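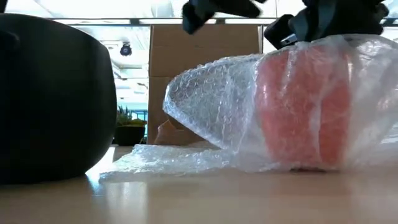
Courier has turned down my claim for a broken dinner set. Is it worth appealing?

harbourstep
Posted July 22, 2018

I sold a second-hand Sekiguchi dinner set and sent it through Jakent to a buyer in Plirnovholm. I paid for the extra cover up to £75. The buyer messaged the same evening to say four plates and the lid of the serving dish were broken. I refunded them in full and put in a claim.

Jakent have now written back refusing it. The letter says "insufficient internal packaging" and nothing else. Each plate was wrapped separately and the box was a new double-walled one. The buyer has kept the box and sent me photos of the outside, which has one corner pushed in. I have my proof of postage and the receipt for the cover.

Is it worth appealing, or do they just say the same thing again? If it is worth it, what should I send them?

grey_larch

Appealing is worth the time if you have the cover receipt and the buyer still has the box. The first refusal is often a standard letter, and the person who reads an appeal usually has to look at the file properly.

Start with the terms you agreed to when you bought the cover. Download the version that was in force on the day you posted, as they change them. There will be a list of excluded items somewhere near the back. Look for china, ceramics and glass. With some couriers these are carried but not covered, even if you have paid for extra cover, and if that is the case with yours then the packaging argument makes no difference. They haven't given that as their reason, so it may not be on the list, but check before you write.

If it isn't excluded, write a short letter or email with:

- the claim reference and the parcel number
- the date you posted it and where
- what was in the box and what you sold it for
- how it was packed, in the order you did it
- the photos of the outside of the box, plus any of the inside
- proof that you refunded the buyer

Ask them which part of their packing guide you are supposed to have broken. A refusal that just says "insufficient" is hard to answer, and they should be able to point to a paragraph. Give them a date to reply by. I put 15 working days in mine.

Tell the buyer not to throw anything away, including the broken plates. Jakent may ask to collect the parcel for inspection, and if it has gone in the bin they will close the claim.

mill_lane_jo

I would just put it down to experience. I had one with a different firm over a lamp and it dragged on until December and I got £34, which was less than half. I don't post anything breakable now, it's collection only.

Also take photos while you are packing. Too late for you this time but it would have helped me.

pollardandash

I used to work on the parcels counter in a shop, so this is from the other side.

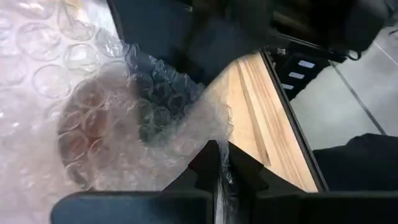 Clear bubble wrap with a reddish-brown item behind it.

When a firm says internal packaging they nearly always mean one of two things. Either the pieces could touch each other, or the pieces could touch the side of the box. Wrapping each plate deals with the first. For the second they want a gap on every side, top and bottom as well, filled with something that doesn't squash flat. If you had that, say so and say what you filled it with. If the plates were lying flat in a stack, be prepared for them to mention it. Most packing guides ask for plates on edge.

The pushed-in corner is your best evidence. Ask the buyer for a photo of it with a ruler held against it, and another of the inside of the same corner. If the broken plates were at that end, get the buyer to put that in writing.

If the appeal fails, ask for their final response in writing. You need it before you can take it any further, either to whatever complaints scheme they belong to or to the small claims court. There's a fee for court and you would have to decide whether it is worth it for the amount.

One other thing, did you buy the cover direct from Jakent or through a booking site? I have seen people send appeals to the courier for weeks when the contract was with the booking site. Your receipt will show who took the money.

harbourstep

Thanks all. It was direct with Jakent. I have looked at the terms and glass is on the excluded list but china isn't mentioned. The plates were on edge with scrunched paper all round. The buyer is going to take the corner photos for me, so I'll send the appeal after that.

Related
Buyer wants a refund but won't send photos
Grollberg double-walled boxes, which size for a table lamp?
Parcel stuck on "out for delivery" in Plirnovholm
Does Jakent cover second-hand items?
Posting a clock abroad
Best way to store a dinner set in a loft
888 posts in Parcels and Post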